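Let the wear parts wear

By Ida Rathjen

I want to make a case for the humble finger pad, and for the people who change it. Few parts of a gripping tool are cheaper, few are handled so often, and I think we look after most of the expensive parts better. Having spent the winter looking after one bench and its hand-held gripper at Grunach, I've become a bit of a bore on this (my colleagues would say more than a bit), and I'm going to use this page to be one at length.

The bench does one thing. Somebody picks up the gripper, closes the jaws on an ordinary household object, moves it, lets go, and the recording of that goes off to train the arm that will later do the job by itself. The arm gets all the visitors. It has its own room, its own log and a service contract. The hand-held tool, which every single movement of the arm is learned from, lived on a hook by the door when I arrived, with a strip of tape on it saying LEFT PAD LOOSE?

I love that question mark. Somebody had noticed, wasn't sure, and had nowhere better to put it than the tool itself. Kátia Bittencourt, who had the bench before me, told me the tape had been there long enough to lose its corners.

So the first thing I did was take the whole thing apart, and I'd recommend it to anyone who inherits a tool. It took me most of a morning. The finger pads are held by screws you can reach with one short driver, and the markers on the fingers are stuck on. Everything is simple, and the simplicity fools people. A pad that has shifted a hair still grips. A marker that has lifted at one corner still gets read, most of the time. The tool carries on working while the recordings slowly go off, and you find out weeks later, from somebody in another building who wants to know why the arm has started closing early.

We had exactly that in my first month. Thaís Teixeira came down from the training side with a plot on her laptop showing the finger gap when the jaws were fully shut. It should have been flat. It had a step in it, 2 millimetres high, and then it wandered. We went through the software first, of course, because software is where clever people like to look. Then we put a clean gauge block between the fingers and the answer was sitting there: one pad had been put back after cleaning without being pushed fully home, and the screw had been tightened on it anyway. We threw out 66 recordings from that stretch. I'd happily have thrown out more, but Thaís is fairer than I am and checked them one by one.

My opinion, then, is that pads should be changed by the calendar, on a fixed count, before they look bad. Ours come off after every 200 grasps of the rough kind and go in the bin. There's no inspection and no debate over whether this pair has another day in it. Ayana Seyoum argued against this when I brought it in, and she argued well: she pointed out that a fresh pad grips differently from one that has bedded in, so by swapping often I was adding a change of my own each time. She's right about that! We met her halfway by running every new pair through 48 dull practice grasps on a rubber block before they touch anything that counts. I still think about her objection whenever I open a new packet, and if she can show me a better number I'll use it.

The stuff on the table deserves a word as well, as the choice of objects is part of the set-up and gets left to whoever has emptied their bag that day. Tubes are wonderful for showing up a bad pad. They give under pressure, they've got one end flat and the other end not, and a jaw that is slightly out of true will roll them every time. Mugs are harder on the tool than they look. Handles invite you to come in from the side, and that puts a twist on the finger that the screws feel before you do. Flat things such as coasters bring the fingertips right down to the surface, where they scrape. If I could keep only a few test objects I'd keep a flat one, a squashy one and something with a handle sticking out, and I'd run them at the start of each shift. 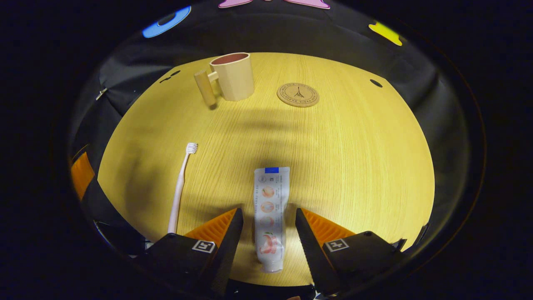 How do you tell that a finger pad needs refitting when the gripper still picks things up?

Close the jaws gently on a gauge block and compare the reading with the one you took when the pads were new. If it has moved, take the pad off, clean the seat behind it, push the pad fully home and tighten the screw again before you record anything.

I do that check with a mug of tea next to me and it's done before the tea is cool enough to drink. Janaína Dantas has since written it up on a card for the Parri bench, with her own additions, including a sensible one about wiping the markers with a dry cloth first and leaving the sprays in the cupboard. She and I disagree about thread lock. She uses a dab on every screw, and I don't like it on anything that comes off as often as these do. Both benches seem to be surviving.

What I would like, and I've asked for it twice now, is for the hand tool to have a log of its own, with the same standing as the arm's. Date, pads, gap reading, initials. A loose screw ought to go in there in ink where Thaís can find it without coming down two flights of stairs. The request is sitting with the people who look after the forms, and I've been told April. In the meantime there's an exercise book on a string next to the hook, and the first entry in it, in my best handwriting, says that the left pad was indeed loose.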